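과제 관리 > 중간보고 > 로봇 소프트웨어
4월 | 작성: Ernden 조작소프트웨어팀

양손 조작 시연 데이터 처리 및 재생 제어 소프트웨어 개발 중간보고

1. 보고 범위

본 보고서는 직전 보고 이후 4월 마감분까지의 소프트웨어 개발 내용을 다룬다. 대상은 마커 큐브 자세 추정기(이하 Rusholm), 궤적 변환 및 재생 제어기(이하 Trastau), 그리고 두 모듈을 연결하는 기록·검수 도구이다. 로봇 팔 하드웨어와 셀 안전 설비는 협력사 Ó Flaithearta의 별도 보고에 포함되며, 본 문서에서는 인터페이스 변경이 있었던 부분만 언급한다.

직전 보고에서 미결로 남긴 항목은 9건이었다. 그중 시간 동기화와 자세 부호 뒤집힘 관련 항목은 종결하였고, 가림 구간 처리와 특이점 근방 속도 제한은 부분 종결로 분류하였다. 나머지의 상태는 각 절에 적었다.

2. 진행 요약

- Rusholm: 큐브 단위 결합 추정으로 전환 완료. 면 단위 추정 경로는 코드에서 제거하였다.
- 동기화: 공통 시간축 생성 방식을 변경하고 재처리를 마쳤다.
- Trastau: 재생 주기 100 Hz 고정. 입력 궤적의 사전 검사 단계를 추가하였다.
- 기록 도구: 세션 시작 점검을 기록 프로그램 안으로 옮겼다.
- 데이터: 누적 923개 에피소드가 현재 버전의 처리 과정을 끝까지 통과하였다.
- 학습: 기준 정책의 입력 형식을 확정하였다. 성능 수치는 평가 절차가 확정되지 않아 이번 보고에 싣지 않는다.

3. 인식: Rusholm

3.1 결합 추정으로의 전환

기존 구현은 검출된 마커마다 독립적으로 자세를 풀고, 같은 큐브에 속한 결과를 평균하는 방식이었다. 큐브의 한 면만 정면에 가깝게 보이는 경우 평면 자세 해가 두 개로 갈라지고, 잡음에 따라 프레임마다 다른 해가 선택되는 문제가 있었다. 평균 단계에서는 이를 걸러낼 수 없었다. 잘못된 해가 섞인 프레임에서는 회전이 중간값으로 끌려가 물리적으로 존재하지 않는 자세가 출력되었다.

현재 구현은 큐브의 기하 모델을 기준으로 보이는 모든 마커 모서리를 한꺼번에 넣고 재투영 오차를 최소화한다. 두 면 이상이 보이면 모호성은 대부분 사라진다. 한 면만 보이는 경우에는 두 해를 모두 유지한 채 직전 자세와의 연속성, 큐브와 손잡이의 상대 위치에서 오는 가시성 조건을 순서대로 적용한다. 어느 조건으로도 결정되지 않으면 해당 프레임을 결측으로 남긴다. 임의로 한쪽을 고르는 옵션은 삭제하였다.

큐브 기하 모델은 설계값을 그대로 쓰지 않고 개체별로 보정한다. 인쇄된 마커의 부착 위치가 면마다 조금씩 어긋나며, 이 오차가 면 전환 시점에 자세 계단으로 나타나기 때문이다. 보정은 큐브를 천천히 돌리며 얻은 영상에서 면 사이 변환을 공동 최적화하는 절차로 수행한다. 보정 결과 파일에는 큐브 식별자와 해시를 기록하고, Rusholm은 해시가 일치하지 않으면 실행을 거부한다.

3.2 렌즈 모델

머리 시점 카메라는 화각이 넓어 영상 가장자리의 왜곡이 크다. 시연 중 손은 영상 하단 가장자리 근처에 오래 머문다. 기존 다항식 모델은 중앙부에서는 문제가 없었으나 하단에서 잔차가 한 방향으로 치우쳤다. 어안 모델로 교체하고, 보정판 촬영 시 네 모서리를 반드시 덮도록 수집 절차를 바꾸었다. 보정 프로그램은 영상을 격자로 나누어 표본이 부족한 칸을 표시하며, 모든 칸이 채워져야 결과를 저장한다.

마커 검출은 왜곡된 원본 영상에서 수행하고, 검출된 모서리 좌표만 보정한다. 영상 전체를 펴서 검출하는 방식도 비교하였으나 가장자리에서 보간 때문에 모서리 위치가 무뎌져 채택하지 않았다.

3.3 가림 구간

양손이 교차하거나 물체가 큐브를 가리면 자세가 끊긴다. 짧은 구간은 관성 센서 값을 이용해 앞뒤로 전파한 뒤 이어 붙인다. 긴 구간은 복원하지 않고 에피소드를 분할한다. 경계가 되는 길이는 설정값이며, 현재 값은 전파 오차가 그리퍼 손가락의 허용 정렬 오차를 넘지 않도록 정하였다. 다만 이 값은 느린 동작에서 얻은 통계에 근거하므로 빠른 동작에서는 낙관적일 수 있다. 이 때문에 해당 미결 항목을 부분 종결로 둔다.

결측 구간을 나타내는 표시는 이후 단계에서 지워지지 않도록 자료형에 포함시켰다. 이전에는 보간 후 표시가 사라져 학습 자료에서 실측과 복원값을 구분할 수 없었다.

4. 시간 동기화

영상, 그리퍼 개폐 값, 관성 센서는 각각 다른 시계를 사용한다. 기존에는 수신 시각을 기준으로 정렬하였는데, 호스트 부하가 높을 때 영상 수신이 밀리면서 개폐 신호가 손 동작보다 먼저 나타나는 현상이 있었다. 파지 시점이 어긋난 자료로 학습하면 정책이 접근을 마치기 전에 손가락을 닫는 경향을 보인다.

수정된 방식은 장치 측 시각을 함께 기록하고, 장치마다 호스트 시계와의 오프셋과 기울기를 세션 단위로 추정한다. 추정에는 세션 시작과 끝에 수행하는 개폐 동작을 쓴다. 작업자가 카메라 앞에서 양쪽 손가락을 짧게 여닫으면 영상에서 얻은 손가락 간격과 인코더 값의 상호상관으로 오프셋이 정해진다. 끝 동작이 누락된 세션은 기울기를 추정할 수 없으므로 오프셋만 적용하고 등급을 낮춘다.

공통 시간축 간격은 제어 주기에 맞추었다. 합격 기준은 시작과 끝에서 각각 구한 잔여 오프셋이 모두 8 ms 이내인 것으로 하며, 이를 벗어난 세션은 자동으로 검수 대기열에 들어간다. 기존 수집분도 장치 시각이 남아 있는 경우 같은 방식으로 다시 처리하였다. 장치 시각이 없는 초기 수집분은 복구할 방법이 없어 학습 대상에서 제외하였다.

5. 궤적 변환과 재생 제어: Trastau

5.1 좌표계

Rusholm의 출력은 카메라 좌표계에서 본 큐브 자세이다. 시연자의 머리가 움직이므로 이 값을 그대로 로봇에 줄 수 없다. 카메라 자체의 궤적은 시각·관성 위치추정으로 구하고, 에피소드 첫 시점의 중력 방향을 기준으로 고정 좌표계를 세운다. 이후 큐브에서 손가락 끝 중심점까지의 고정 변환을 곱해 끝점 궤적을 만든다.

양손 과제에서는 절대 위치보다 두 끝점 사이의 상대 자세가 중요하다. 두 큐브가 같은 프레임에 모두 보이는 구간에서는 상대 자세를 카메라 궤적과 무관하게 직접 계산할 수 있으므로, 위치추정 표류의 영향을 받지 않는다. 변환기는 이 상대 자세를 별도 채널로 저장하고, 재생 시 상대 자세 유지에 더 큰 가중치를 둔다.

손가락 끝 중심점까지의 변환은 그리퍼마다 따로 측정한다. 좌우 그리퍼의 값을 서로 바꾸어 적용한 사례가 한 번 있었고, 궤적이 매끄러운 채로 일정하게 치우쳐 발견이 늦었다. 지금은 마커 식별자로 좌우를 판정하며 설정 파일에서 좌우를 지정하는 항목을 없앴다.

5.2 사전 검사

재생 전에 다음 항목을 검사한다.

- 역기구학 해의 존재와 관절 한계 여유
- 관절 속도 및 가속도
- 두 팔 사이 및 작업대와의 최소 거리
- 결측 복원 구간의 비율
- 그리퍼 개폐 속도

검사에서 걸린 궤적은 시간축만 늘려 다시 검사한다. 경로 형상은 수정하지 않는다. 형상을 고쳐 통과시키면 시연과 재생의 차이가 어디에서 왔는지 추적할 수 없게 된다. 시간축을 늘려도 통과하지 못하면 해당 궤적은 재생 불가로 분류하되 학습 자료에는 남길 수 있다.

5.3 실시간 제어

제어 루프는 100 Hz로 고정하였다. 이전 버전에서는 궤적 보간과 로그 기록이 같은 스레드에 있어 디스크 쓰기가 몰릴 때 주기가 흔들렸다. 로그를 잠금 없는 버퍼로 분리한 뒤 주기 초과는 시험 구간에서 관측되지 않았다. 장시간 연속 운전에서의 확인은 남아 있다.

특이점 근방에서는 감쇠 최소제곱 해를 사용하고, 감쇠 계수를 조작도에 따라 연속적으로 바꾼다. 손목이 펴진 상태로 양손을 모으는 동작에서는 여전히 추종 오차가 커진다. 여유 자유도를 이용해 손목 특이점을 미리 피하는 계획기를 시험하고 있으나, 팔꿈치가 셀 경계에 접근하는 부작용이 있어 기본값으로 켜지 않았다.

Ó Flaithearta 측 팔 제어기와의 인터페이스는 관절 위치 명령에서 위치·속도 동시 명령으로 바뀌었다. 명령 누락 시 상대측이 마지막 속도로 외삽하던 동작은 감속 정지로 변경되었으며, 양측 시험으로 확인하였다.

6. 기준 정책 학습

입력은 머리 시점 영상, 두 끝점의 상대 자세, 그리퍼 개폐 값으로 정하였다. 절대 위치는 넣지 않는다. 출력은 현재 끝점 기준의 짧은 미래 궤적이며, Trastau가 이를 받아 보간한다. 정책 추론이 늦어질 경우 이미 지나간 시점의 명령은 버리고 남은 부분부터 이어 붙인다.

시연 영상에는 사람의 팔이 나오고 로봇 영상에는 나오지 않는다. 이 차이를 줄이기 위해 손목 위쪽 영역을 가리는 전처리를 시험하였다. 마스크 경계가 프레임마다 떨리면 정책이 그 떨림에 반응하는 문제가 있어, 마스크를 시간 방향으로 평활화하는 작업을 진행 중이다. 마커 큐브도 같은 방식으로 가릴지는 정하지 않았다. 로봇 측 그리퍼에도 동일한 큐브를 장착하는 안이 구현은 단순하나 파지 여유 공간을 줄인다.

학습 자료 분할은 에피소드가 아닌 세션 단위로 한다. 같은 세션의 에피소드는 조명과 배치가 거의 같아 에피소드 단위로 나누면 검증 손실이 실제보다 낮게 나온다.

7. 기록 도구와 수집 절차

기록 프로그램은 시작 단계에서 장치 연결, 저장 공간, 보정 파일의 해시, 두 큐브의 검출 여부를 차례로 확인한다. 하나라도 실패하면 기록 버튼이 활성화되지 않는다. 종전에는 점검표를 사람이 보고 확인하였고, 큐브 보정 파일이 이전 것인 채로 하루치를 수집한 일이 있었다.

시작 자세도 고정하였다. 작업자는 양손에 그리퍼를 하나씩 쥐고 손가락을 전방으로 향하게 한 뒤 시선을 아래로 내려 두 큐브가 한 프레임에 들어오게 한다. 큐브는 손잡이 바로 위에 있으므로 이 자세에서 좌우 판정과 초기 상대 자세를 함께 얻는다. 검출이 일정 시간 유지되면 신호음이 나고 기록이 시작된다.

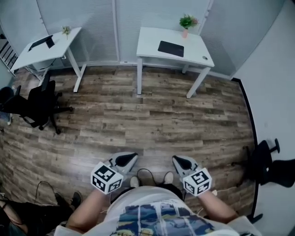
8. 검수 도구

검수 화면은 영상 위에 추정된 큐브 윤곽과 손가락 끝 중심점을 겹쳐 보여 주고, 아래에 재투영 오차와 결측 표시를 시간축으로 나열한다. 검수자는 전체를 재생하지 않고 오차가 임계값을 넘은 구간으로 바로 이동한다. 판정은 합격, 분할, 폐기 중 하나이며 폐기에는 사유 코드를 반드시 붙인다. 사유 코드는 주간 단위로 집계되어 인식 모듈의 회귀 시험 자료로 들어간다.

처리 과정의 버전은 에피소드마다 기록한다. 보정 파일, 코드 커밋, 설정값 중 하나라도 바뀌면 영향을 받는 단계만 다시 실행한다. 재처리 작업은 토요일에 배치로 돌리며, 결과가 이전 버전과 기준 이상 달라진 에피소드는 검수 대기열로 되돌린다. 2절에 적은 923개는 모두 동일한 버전으로 처리된 수량이고, 이전 버전에서만 통과한 에피소드는 포함하지 않았다.

9. 위험 요소

가. 위치추정 표류. 시연자가 무늬가 적은 벽면을 오래 바라보면 카메라 궤적의 불확실도가 커진다. 상대 자세 채널은 영향을 받지 않으나 한 손만 쓰는 과제에는 이 우회가 통하지 않는다. 작업 공간에 고정 마커를 두는 안을 검토한다.

나. 빠른 동작에서의 검출 실패. 노출 시간을 줄이면 번짐은 감소하지만 어두운 곳에서 마커 대비가 떨어진다. 노출 고정값을 장소별로 두는 방안과 상한만 두는 방안을 비교 중이다.

다. 평가 절차 미확정. 성공 판정 기준과 초기 배치의 재현 방법을 Ó Flaithearta와 합의해야 한다. 합의 전에는 정책 간 비교 결과를 외부 보고에 사용하지 않는다.

라. 마커 마모. 면이 긁히거나 모서리가 들뜨면 검출은 유지된 채 정밀도만 떨어진다. 큐브별 평균 재투영 오차의 추세를 기록 도구에 표시하도록 하였으나 교체 기준값은 아직 없다.

10. 차기 기간 계획

- Rusholm: 동작 속도별 전파 오차 측정 후 가림 구간 경계값 재설정
- Rusholm: 고정 마커 병용 시의 표류 비교
- Trastau: 여유 자유도 계획기의 셀 경계 제약 추가, 장시간 연속 운전 시험
- 학습: 마스크 평활화 적용 전후 비교, 큐브 가림 여부 결정
- 도구: 폐기 사유별 회귀 시험 자동 등록
- 공동: 평가 절차 문서 초안 교환

일정상 선행 조건은 평가 절차 합의이다. 나머지 항목은 서로 독립적으로 진행할 수 있다.

11. 자원 및 요청 사항

인력 투입은 계획과 같다. 저장 공간은 원본 영상 보존 정책 때문에 계획보다 빠르게 소진되고 있다. 폐기 판정된 에피소드의 원본을 일정 기간 후 삭제하는 것에 대해 승인을 요청한다. 삭제 대상에서 회귀 시험에 등록된 에피소드는 제외한다.

예비 마커 큐브 제작비를 장비비에서 재료비로 옮기는 건은 비목 변경에 해당하는지 확인이 필요하다. 회신 전까지는 현재 보유한 큐브로 수집을 계속한다.

좌표계 정의, 자료 형식 명세, Trastau 인터페이스 변경 내역은 과제 저장소의 문서 폴더에 갱신해 두었다. 자료 형식은 이번 기간에 결측 표시 필드가 추가되어 이전 버전의 읽기 코드와 호환되지 않는다. 변환 스크립트는 같은 폴더에 있다.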